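Stidero Bench Cell
For computer refurbishing and teardown shops

Home > Equipment > Bench cells > Stidero

If you take in old desktops by the pallet, you know what the middle of the day looks like. Side panel off, cooler off, memory out, cards out, next one. The Stidero takes over the part of that job that wears out wrists and leaves the thinking to the people who are good at it!

Our first long-running cell went in at Bornon, a refurbishing shop in Escobedo, in June. We expected the crew to talk about speed. What they talk about is their hands. They used to spend a full shift bent over open cases, and now two technicians share one cell, setting up machines and grading the parts that come out. One of them has started teaching board repair to the newer people, something the shop had wanted for years and never found the hours for.

It does need a person nearby. Old cases are full of surprises -- a stripped screw, a cable tied where no cable should be -- and when the arm isn't sure, it stops and asks. The crew decides, presses Resume, and goes back to the bench. We love how quickly people get comfortable with that.

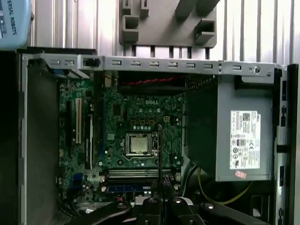 New case layouts are taught by hand. You guide the arm to each point, save it, and give the layout a name your crew will recognize. Most people get the hang of it in an afternoon, and no programming background is needed.

What you get
Bench cell with arm, gripper and work surface
Devetard teaching software, 2 seats
Room for 325 saved layouts
On-site training for the whole crew, night shift included
Spare finger set

Setup: 2 days on site
Maximum case weight: 20 kg
Last updated: 25 Nov 2021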